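The Trial Unit

Kistach sent the arms in December. Trial period, return label in the crate.

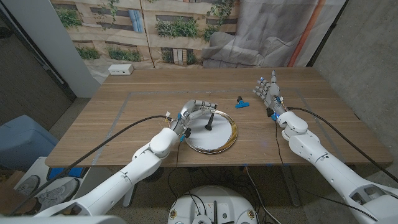 The Kistach pair at the plate, left hand over the rim, black peg standing in the middle.

Seo-ah Ma had the review due at 2 and nothing written. Zastard Monthly paid for 122 lines. She had a headline, and the headline was bad.

"Again," she said.

Myung hit the key. He was reading the manual off his phone, thumb going.

"It says to let the grip settle."

"Settle how long?"

"Doesnt say."

She typed that. Manual vague on grip. Deleted it. Typed it back in.

The Irarus kit had been easier, last spring. One arm, ugly, did what you told it. She'd given it a nice paragraph and they'd put the paragraph on the box. Her mother bought a box. Just the box, off some auction page — kept her knitting in it.

"You want the price in?" Myung said.

"They won't give me the price."

"So say that."

"I did say that. Line 3."

A motor whined. She looked up. The fingers had closed on the peg, or near it, she was at a bad angle and her coffee was in teh way.

"Did it get it?"

Myung was looking at his phone.

"Myung. Did it get it?"

"Run it again?"

Ten minutes. She pulled the keyboard closer and wrote, Patient buyers will, and stopped there, and told him yes, run it.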